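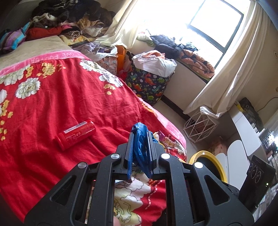 Sorting a bedroom goes faster with a fixed order of surfaces. Mine is bed, windowsill, floor, desk. The bed comes first for a practical reason: it is the largest flat area in the room and everything else gets sorted on it. At the start it held a snack wrapper, a red cylindrical container and a pile of clothes up by the beige pillow, all on top of the red peony quilt. Wrappers and bags go out before any fabric is touched. Otherwise they get folded into something and turn up in the wash.

Clothes are split into 2 groups, wash and fold. Knits are folded flat, never hung. The jacket and blanket on the windowsill count as one job, and the sill stays clear afterward so the curtain can run its full width.

The dinosaur basket is the weak point. It takes whatever is on top of it and hides whatever is under that. Maximiliano Sarmiento suggested a limit of 7 garments, which I have used since January. Over the limit, the basket is emptied onto the bed and sorted again.

Total time on Wednesday was about 2 hours, including one load of wash. The desk shelves were not done. Small items need a separate session and better light than I had by then.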